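Previvside Quilted Bed Runner

We've been making the Previvside in our Vullville workroom for 12 years now, and it is still the one our customers come back for (often for the guest room, once they've lived with the first one for a winter!). It lies across the foot of the bed and takes all the wear your good covers shouldn't – shoes, suitcases, the dog, the breakfast tray, whatever gets put down there.

The top is washed cotton, quilted by hand-guided machine, with a brushed backing that keeps it from sliding off in the night. Siu-ming Lau drew the stitch pattern, and we've never wanted to change it.
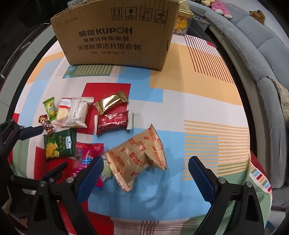

Beds end up holding all sorts, boxes included.

Choose from 3 widths and 8 colors. Hirnska, the soft blue-gray, is back in stock and the others will be restocked in January. Wash cool, with a mild detergent, and dry flat if you have the room.

Every runner carries a 2-year guarantee on the seams. If one lets go, send it back to us and we'll gladly mend it – postage is on us.

Sold by Wanigasekara Home Textiles, Vullville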